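Packing tips for a long flight - kitchen and workshop corner

Fares up again, so most of us are squeezing everything into the cabin bag and feeding ourselves on the way. These have come in over the winter, plus a few of my own. In no particular order.

Food first.

Don't buy a sandwich at the airport. Make it the night before, wrap in greaseproof paper, then a clean tea towel. Towel doubles as a napkin, tray cover, neck roll. Hard cheese and pickle holds up well. Tomato doesn't, goes to mush by the time you've boarded. If you must have tomato take it whole and a plastic knife.

Soup, yoghurt, hummus, jam - all count as liquids at a lot of airports. Check the rules for yours before you pack, and check the one you're coming home from as well. I lost a jar of my sister's chutney at the return end. Still cross.

Porridge oats in a small tub with dried milk, sugar and a pinch of salt. Ask for a cup of hot water on board. Lid on, wait, eat. Same trick with couscous and half a stock cube, but crumble the cube really fine or you get one horrible salty mouthful.

Empty bottle through security, fill it the other side. Old bottle smells? Spoonful of bicarb, warm water, leave overnight, rinse twice.

Weighing the bag.

Bathroom scales. Stand on them without the bag, then with it, take one from the other. Kitchen scales are better for the fiddly bits. I weighed my washbag last time and it came to 674 grams, most of it a glass bottle of moisturiser. Decanted it into an old vitamin pot, job done.

Hard case or soft? Kuo-hua Wan from Cornthorpe wrote in to say he gave up on his wheeled case, went back to a canvas holdall and gained 2 kilos of packing. Worth weighing yours empty before you start, you may get a shock.

Wheels.

Squeaky or stiff, it's nearly always hair and carpet fluff round the axle. Seam ripper or small scissors, cut through, pull out with tweezers. Wipe. Tiny drop of light oil, spin the wheel, wipe again. Don't drown it or it'll pick up every bit of grit between your door and the bus stop.

Flat spot on the wheel? You can take a bit off with 400 grit paper if it's minor. If it's bad, replace the pair. Measure across the wheel and also the width of the hub, people forget the hub and then have to send them back.

Zips.

Pencil. Soft one, rub the lead along both sides of the teeth, run the zip up and down a few times. Candle stub works too but leaves crumbs on dark fabric. If the slider's gone loose and the teeth open up behind it, squeeze each side of it very gently with pliers. Gently! A snapped slider the night before a 6am flight is no fun, ask me how I know.

Broken puller - a paperclip or key ring will do for now. Loop of bright cord is better, and easier to grab with gloves on.

Handles.

Telescopic handle sticking? Pull it right out, wipe the tubes with a damp cloth, dry, then a quick wipe of silicone spray on a rag. Not straight on the handle, it gets on your clothes. Loose screws at the grip end want tightening once a year, do them when you do teh smoke alarm.

Work on something flat and easy to wipe down. Oil and wheel fluff on the dining table will not make you popular.
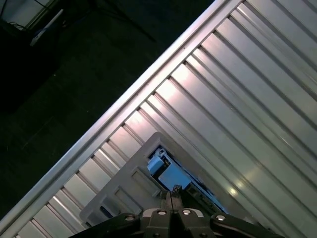 Grooved metal work surface with its raised rail.

Put small screws in a jam jar lid as they come out. Magnet in the lid if you have one.

Rolling or folding.

Roll knitwear and t-shirts, fold shirts. Socks inside shoes, shoes in a shower cap or old bread bag. Heaviest things down by the wheels or the case tips over every time you let go of it.

Labels. One outside, one inside with the same details. Parcel tape over the ink. The old airline tags want to come off too, including the little stickers.

Coming home.

Empty the bag the same night. Crumbs out, hoover the corners, leave it open a day. If it smells musty, a sock filled with bicarb and knotted, left inside till next time. Ive also used dry teabags, seems to work.

More on flasks next month, quite a few of you asked about the stained ones. Denture tablets, in short.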